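4. Keeping fruit in the bowl

Before first use

1. Remove the paper label from the bottom of the Vusten bowl. If glue stays on the steel, rub it with a drop of cooking oil and wash again.
2. Wash the bowl by hand in warm water with a mild soap. Do not use steel wool, it leaves grey marks on the rim.
3. Dry the bowl completely with a soft cloth. Water drops left overnight can make spots.

Note: The bowl may go in the dishwasher, but the shine of the rim will become less with time.

Filling the bowl

4. Put the bowl on a flat tray or a mat. The Irano tray is sold separately, any flat tray of enough size is also good.
5. Check each fruit with your fingers near the stem. If it is soft there, eat it first or keep it in the fridge.
6. Place the biggest fruits first, one at each side, so the weight is even. Small pieces go to the back or in the space between.
7. Do not press the fruits down. Pears get brown marks very easily, also when they feel hard.

Caution: Do not lift the bowl by one side of the rim when it is full. Use both hands under the bowl.

Moving fruit to a plate

8. Set the plate beside the bowl, on the same table, before you take any fruit out.
9. Take one fruit at a time and hold it around the widest part. Do not pull by the stem.
10. Put the fruit down on the plate slowly. On a glossy plate round fruit can roll, so keep your hand on it for a moment. 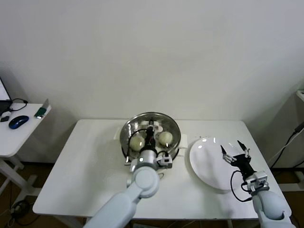 Can I keep bananas together with pears in the same bowl?
It is better to keep them apart, as bananas make the pears ripen faster and you will have to eat all of them in a short time.

Daily care

11. Turn the fruits every 2 days and take out any piece with mould. Wash the bowl before you put the others back.
12. Keep the bowl away from a sunny window and from the heater.

Note: For bowls with the Hirano lid, see section 14.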